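15 April 2022

What a good day! I finally got to spend the whole of it at the Tilteo room, the one with the big green leather sofa I keep going on about. Siyabonga Mahlangu had the door open before I got there and the kettle going, and we had the radio on low and a list as long as my arm. I love a list. I love it even more when I'm allowed to cross things off with the fat marker.

First job was the table. I've wanted to sort out what lives on it and what doesn't for ages, and I'm so happy with how plain and pale it looks with hardly anything on top. It catches the light from the ceiling in the prettiest way. I could have stood there all morning, but then we'd never have got to the keys!

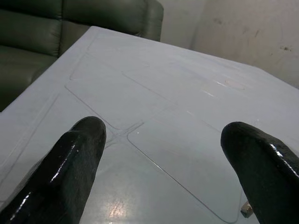 Clear sheets on the white table – look hard for the edges.

I'm mad about those clear sheets. They're so thin that you only find them by the lines around the outside, and the rounded corners are lovely. Siyabonga thinks they should go in the Grameo folder with the spare covers. I think they deserve a drawer of their own, and I plan to win that one by July.

Then we talked about the sofa for far too long (I'm guilty). He'd like to turn it to face the other wall. I say leave it right where it is, with those three fat cushions along the back, and buy a rug to go in front. I saw one at Trolumon for 550, and it would be perfect, but he pulled a face at the price and said the old one from Ó Gríofa's would do if we beat it hard enough. We'll see.

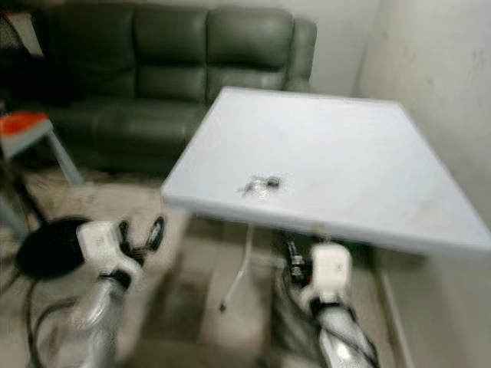

Anyway, I said I'd measure up before anybody spends a thing. The rug is about 900 millimeters across, so it ought to fit and still leave a spot for the little stool with the orange-red seat, my favorite thing in the whole place. I want one for my kitchen. I might want two.

Lunch was cheese rolls and the last of the ginger cake, eaten much too fast. I had a second cup of tea and wrote the new locker code, 2542, on the inside cover of this diary so I can't lose it again.

And after that, keys! I'd been looking forward to it all week, silly as that sounds. I do enjoy matching a key to its lock – that small click when you get the right one makes my day. 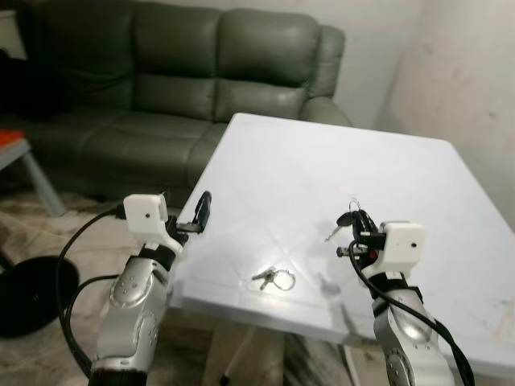
Key time, with a pair on a thin silver ring in the middle of the table.

I'm going to make paper tags for them tonight, in green to go with the sofa. Siyabonga wants numbers and I want proper names, so we settled on both. Must remember string, and a hole punch if ours is still missing. Back there at 6 tomorrow evening, and I'm bringing the cake this time.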